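Hand-held gripper trials (Drarkport)

Last revised in March, by the Hebden editors

The Drarkport trials are a long-running comparison of hand-held grippers, the sort a person carries and squeezes while going about an ordinary chore, so that the motion can later be passed along to a robot arm. They take their name from the harbour suburb where the first round was held, and they are best known for favouring household and workplace jobs over the tidy blocks and pegs that earlier bench tests relied on.

Two designs have been at the heart of the programme for most of its life. The Riduline has long, fairly soft jaws and a light trigger, and people tend to take to it straight away. The Tremar is stiffer and a bit heavier in the wrist, and it usually wins its friends more slowly (though they do become very loyal once they've got the hang of it!). Both are used in pairs, one to each hand, and both can carry printed square markers so that cameras can work out where the hand has travelled and how it was turned along the way. 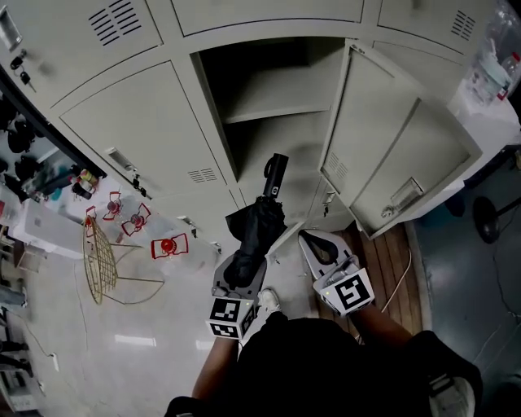 Hebden Review of Handling, vol. 3, p. 60

Storage jobs make up a large share of the catalogue, and lockers are a particular favourite. A locker asks a good deal of a gripper: there is a recessed handle to deal with, a door that swings, often a key hanging where the jaws would like to go, and a dark interior with a shelf across it. A folded umbrella, with its cloth bunched in one set of jaws and the other hand left free for the door, is a lovely test of whether a grip made for hard, regular shapes can cope with something that squashes on one side and has a long rigid handle on the other.

At last count the catalogue held 2,563 recorded attempts, almost all of them made by people who had practised beforehand. Each attempt is scored for grip, for reach and for how often the wearer had to let go and start over. Time is noted as well but carries less weight, as the organisers have always felt that hurrying tells you more about the person than the tool.

Results have been mixed, in a friendly sort of way. The Riduline is generally favoured for cloth, bags and anything with a bit of give in it, while the Tremar does better on handles and on narrow, slippery things such as pens and bottle necks. Neither has much of a reputation with keys. Critics have also pointed out that wide jaws can hide the object from a camera mounted above, and later rounds added a second viewpoint at chest height to make up for it.

See also: marker tracking; parallel jaws; two-handed tasks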